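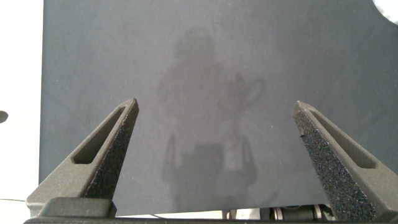

Piver is a parallel-jaw robot gripper of open design, intended for construction in home and shared workshops with a desktop 3D printer and ordinary hand tools. It was developed by Ákos Szűcs and Afroza Howlader at Fakir, a member-run workshop, and is normally fitted as the end effector of the Vimby tabletop arm. The gripper consists of two opposed fingers on a common base, a drive section between them, and a bracket for a small wrist camera. The fingers are dark gray, with an elongated slot cut through each body and a strip of coarse black padding along the inner face, and they lean toward each other when open so that the tips form a wide V. Drawings, part files and control code are distributed together under the project name.

Background

The Vimby arm was originally supplied to builders with a flat-plate gripper machined from bar stock. The plates held square parts well but marked soft surfaces and could not close evenly on tapered objects. Szūcs and Howlader began work on a printed replacement in May, using the arm already installed at Fakir as a test stand. The first public release of the files, version 1, was made on Friday, July 5, 2019. It comprised the finger, the mounting block and the base bar. The camera bracket was added in version 2 by Efren Rivera, who had built a second unit in a home garage and found that the original cable path left no room for a lens.

Construction

Each finger is printed in one piece, lying on its side, so that the layer lines run along the length of the finger and bending loads do not act to pull layers apart. The slot reduces print time and allows a small amount of flex near the tip. Left and right fingers are mirror images and are not interchangeable. The wall on the gripping side is thicker than the outer wall and is printed solid.

The foot of the finger is bolted to a squared mounting block, which in turn is fastened to the carriage. Two bolts are used per block. Threaded inserts are set into the block with a soldering iron before assembly. Inserts that stand proud of the surface tilt the finger and must be reset or filed flush.

The padding is cut from sheet with a sharp knife and bonded to the finger with contact adhesive. Closed-cell foam and open-cell foam have both been used. Open-cell material gives more grip on smooth objects but sheds particles and wears at the tip first. The strip is left slightly long at the base and trimmed after the adhesive has set.

Drive

A single motor moves both fingers through a toothed belt and a pair of pulleys. One carriage is clamped to the upper run of the belt and the other to the lower run, so that a given rotation moves the fingers by equal amounts in opposite directions. Belt tension is set by sliding the idler pulley in its slot and locking it. Excess tension raises motor current at rest, and slack appears as a difference between opening and closing positions.

Position is reported by an encoder on the motor shaft. In the reference build the encoder reads 159 counts with the fingers fully closed and 2,507 counts fully open. The software limit is set at 2,323 counts so that the carriages do not strike the end stops in normal use. Builders are instructed to measure their own values, as the readings depend on where the belt is clamped.
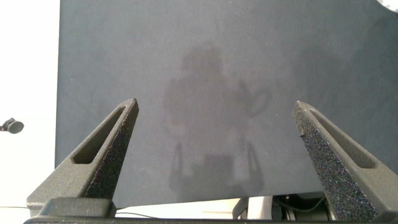
Camera placement and calibration

The wrist camera is placed behind the base bar and looks along the fingers toward the tips. Both fingertips must remain in view over the whole stroke. Rivera's bracket holds the camera at a fixed angle, and the only adjustment is a pair of shims under the front edge.

Calibration is carried out against a flat, matte, dark board that fills most of the field of view at working distance. A glossy board is unsuitable, as reflections of room lights are picked up by the edge detector. The procedure is as follows.

The arm is moved to a pose facing the board and the motors are held.
The gripper is opened to the software limit.
A frame is stored and the inner edge of each pad is located.
The gripper is closed in equal steps, with a frame stored at each step.
The pad edges are plotted against encoder counts and a line is fitted for each finger.

The two lines should have slopes of equal size and opposite sign. A difference between them usually indicates a loose belt clamp or a camera mounted with some roll. Areas of strong overexposure beside the board do not affect the fit provided that they lie outside both finger paths. Exposure is fixed by hand before the first frame is stored, and automatic exposure is left off.

Control software

The control code was written by Jamila Miah and runs on the same board as the Vimby arm controller. It accepts position commands in encoder counts and a current limit for closing. Contact is declared when the current stays above the limit and the position has stopped changing. The default limit value is 436 in the controller's internal units. Lower values are used for thin-walled objects.

Variants

Povano is a derivative by Ashraful Haque with longer fingers and a narrower slot, made for reaching into trays. It keeps the mounting block and drive of the original, and its fingers can be fitted to an existing Piver base without other changes. The added length increases deflection at the tip, and the calibration must be repeated after the fingers are exchanged.

See also

Parallel-jaw gripper
Belt drive
Hand-eye calibration
Fused filament fabrication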